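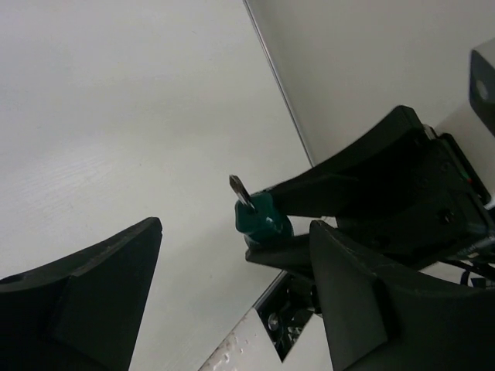 Latholm Adult Learning Service - Evening Language and Reading Team

Progress report on the Datgate reading groups
Prepared for: Marion Menzies, Grants Manager, Wovent Fund
Fri 27 December

Dear Marion,

Please find below our report for the second period of the grant. I have kept the same order of headings as in the first report, so that you can compare them more easily. Where a plan has changed I have written it under the heading where it belongs, and at the end there is a short part about money and about the questions which we would like to discuss with you.

Groups and attendance

We now run two groups at Datgate. The first is the beginners group, which meets in the early evening, and the second is for people who already read simple texts but do not feel sure with letters, forms and longer instructions. In the first period both groups were sitting together in one room and the teacher divided the time between them. This was not good for either group. The beginners felt they were too slow, and the others were waiting a lot. After the separation the attendance became more steady, mainly in the beginners group, where 9 learners come regularly. In the second group there are 15 names on the list, but the work shifts at the warehouse change often and so the group looks different from one week to the next.

We had hoped that the learners would tell us in advance when they could not come. Some of them do it, many do not, and I think we must accept this. The teacher now prepares every lesson so that it can stand alone. A person who missed the lesson before can still sit down and take part. It means more preparation and also less progress through the course book, but the learners who come back after an absence do not feel lost, and before this change we were losing people exactly at that point.

Two learners from the beginners group moved to the second group during the autumn. One of them asked for the change herself. The other was unsure, so he attended both groups for a time before he decided.

Reading materials

The largest part of our work in this period was the materials. In your comments to the first report you asked why we do not simply buy ready books for adult beginners. We did buy one set and we use it, but most of the texts in it are about holidays and restaurants, and our learners wanted to read other things: the payslip, the note from the school, the rules for the shared laundry, the label on medicine. We therefore continued to write our own sheets. There are 8 finished units now. Each unit has a short text, a page of words, and an exercise which can be done at home without help.

The units which worked best are the one about the school note and the one about making an appointment by telephone. The unit about the rental contract was too difficult. We simplified it once and it was still too difficult, because a contract uses words which you cannot replace without changing the meaning. The teacher now uses it only with the second group and reads it aloud together with them over two evenings. I would prefer to write it again from the beginning, perhaps as a conversation between a tenant and a landlord, and to leave the real contract for the last page.

We print the sheets in larger letters than before. Several learners had said the text was small, and one learner had stopped doing the homework for this reason without telling us. It is a small matter but I mention it, as the paper costs went up with it.

The Zamora readers

As you know, the plan included a series of very short story books under the name Zamora readers. The stories are collected from the learners themselves. A learner tells a story, the teacher writes it down in simple sentences, and the learner checks it and corrects it. The first book is ready and is already used in the lessons. It has stories about a first day at work, a lost suitcase, and a grandmother who kept bees. The second book is delayed. We have enough stories for it, but two of the storytellers wished to change their texts after they saw them on paper, and I did not want to hurry them. One asked us to take out the names of his family, and the other wanted her story to be longer.

I expect that the second book can go to the printer in February. If the corrections take more time, I will write to you before that and not after.

There was also a question about the drawings. In the application we wrote that each story would have a drawing. We found that the learners did not miss them very much in the first book, where only some stories have one. They did ask for a wider space between the lines, to write the translation of a word above it. I would like to follow this wish in the second book and to have fewer drawings. Please tell me if the fund sees this as a change that needs an approval.

Teachers and training

Our main teacher has stayed with the project for the whole period, and this gave the groups a lot of stability. The assistant teacher left in the autumn for a full-time position. We needed longer than I expected to find a new person, and during this time four evenings of the second group had to be cancelled. We offered these learners a place in the beginners group for those evenings, but only few of them accepted. The new assistant has experience with teenagers and is now learning how to work with adults. She has watched a number of lessons and then taught parts of them herself.

The teachers asked for one training day about learners with weak eyesight and with dyslexia. We had planned a training about digital tools instead. I agreed with the teachers and we changed the subject. The day was useful, and two of the ideas from it (colored paper and reading with a ruler under the line) are now used every week. The digital training is moved to the next period.

Room and times

The room at Datgate is warm and easy to reach by bus, and the learners like it. The difficulty is the end of the evening, when we must leave quickly so that the building can be locked. Some learners want to ask a private question after the lesson, often about a letter they received, and there is no time for this. From the new year the lesson will finish a little earlier and the teacher will stay in the room for those questions. We tried it informally in the last weeks and it was used every time.

How we follow the progress

We still use the short reading check at the start and at the end of each term. It shows an improvement for most of the learners who were present at both checks, but I want to be careful with this result. The people who were absent at the second check are often the same people who miss many lessons, and so the result looks better than the real situation. For the next period the teachers will also keep a simple notebook for each learner, with one line after each lesson. It is slower to read than a table of marks, but it says more.

Money

The spending is close to the plan. The cancelled evenings left some teacher hours unused, and the printing was more expensive than we had written in the budget, for the reasons I gave before. I ask for permission to move 900 dollars from teacher hours to printing. The total of the grant stays the same. The receipts are in the separate folder which I sent to your office, sorted by month.

Next steps and questions

In the coming period we will finish the second Zamora reader, write the rental unit again, and hold the digital training. We also want to open the beginners group for new learners once in the middle of the term - until now people had to wait for the next start, and some of them did not come back to ask again.

I would be grateful for your answer on two points: the smaller number of drawings in the second book, and the transfer to the printing budget. The second one is a bit more urgent, as the printer needs a confirmed order before he can reserve the date. If you wish to visit one of the groups, both teachers would be glad to receive you, and I can send you the times for the new term when the room is confirmed.

With kind regards,
The coordinator, Evening Language and Reading Team
Latholm Adult Learning Service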